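Speaker notes: The Drawer of Cables, or Why We Keep Things

Slide 1. Title

Wait for the door to stop banging. Mention the coffee is at the back and that it was better last year.

Opening line: "Hands up if you own a cable and don't know what it's for." Leave them up. "Hands up if you moved house with it." This gets a laugh in most rooms. In Cedovia it got a long silence and one man leaving, so have the next slide ready.

Slide 2. My own drawer

Tell the story straight. I emptied the kitchen drawer in March, looking for a birthday candle. I found 17 cables, a key, and the manual for a Palumbo bread maker I gave away before I'd learned to use it. I kept the manual. Pause. I kept it because the bread maker might come back.

Don't do the candle bit if we started late.

Slide 3. Three kinds of keeping

Say them slowly, people like to write these down.

Keeping for use. You will need it. Tape, batteries, the good scissors.

Keeping for guilt. It was a gift, or it cost too much. The fondue set lives here. So does most exercise equipment.

Keeping for the person you were going to be. This is the expensive one. Mine plays the banjo.

Ask which one they think fills the most closets. They'll say guilt. Let them.

Slide 4. The Filident box

Filident made a water flosser that came in a very nice box, with a magnetic lid and a ribbon you pulled to lift the tray. I threw out the flosser after a year. The box is on a shelf in my office. It holds the ribbon from another box.

Point here, and say it plainly: good packaging is hard to throw away, and the people who design it know that. Skip the part about my sister's wedding shoes, it runs long and she has asked me to stop.

Slide 5. The twelve-month rule

Everybody has heard this one. If you haven't touched it in 12 months, out it goes. Ask who has tried it. Ask who still has the stuff. Same hands.

My problem with the rule: it works fine on sweaters and badly on anything with a plug. A sweater you haven't worn is a sweater you don't like. A charger you haven't used is waiting for its moment, and its moment comes the afternoon after trash pickup. I have bought the same Orken charger 3 times. I could have leased it.

(If anybody asks whether Orken sent me a free one: no, and I've dropped hints.)

Slide 6. What I do now

Drink some water first. The voice goes around this point.

One box, with a lid, small enough to carry. Anything I can't name goes in. If I take something out and use it, it gets a label and a proper place. When the box won't close, something has to leave, and I'm not allowed to buy a bigger box. I bought a bigger box once. We don't discuss it.
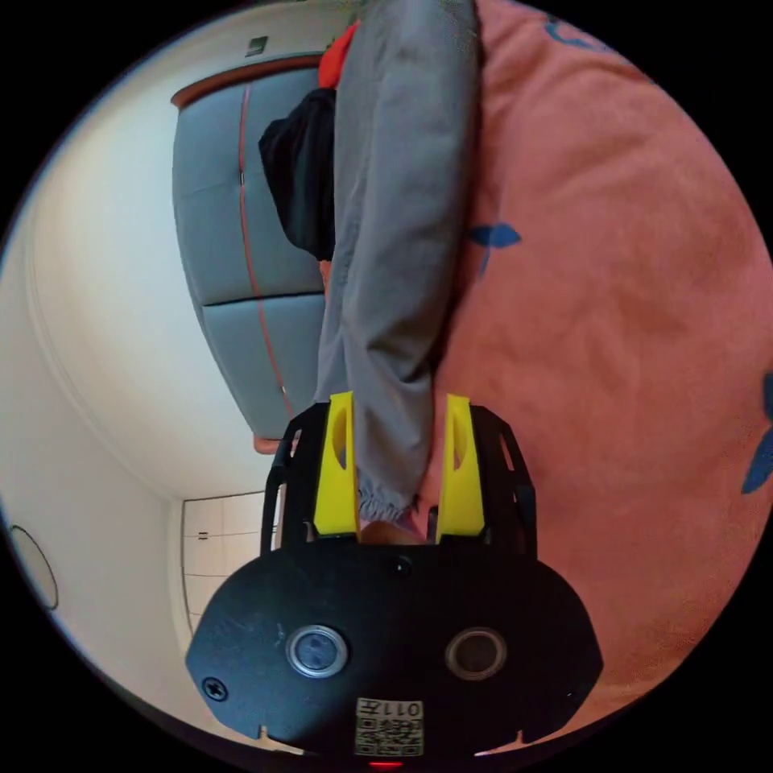

Labels are where people get ambitious. They buy the label maker, they label the label maker, and by dinner the flour says FLOUR in a jar you can see through. Masking tape and a pen will do. Write what it goes to, and the year if you remember it. "Old camera, I think" is a perfectly good label. It has saved me two arguments.

Slide 7. The other people in the house

Go gently, there will be couples in the room. You can only throw out your own things. I learned this with a colander. Offer the 7-day shelf: put it by the front door where everyone has to walk past it, and anybody who wants it back can take it back. Warn them that most of it goes back.

Slide 8. Questions

Someone will ask about photos. Say photos are a different talk, and that I haven't written it as mine are in a shoebox. Someone will ask about books. Don't get drawn in on books.

If there are no questions, do the candle bit.

Take the clicker out of my pocket before leaving. I have two of theirs at home already, in the drawer.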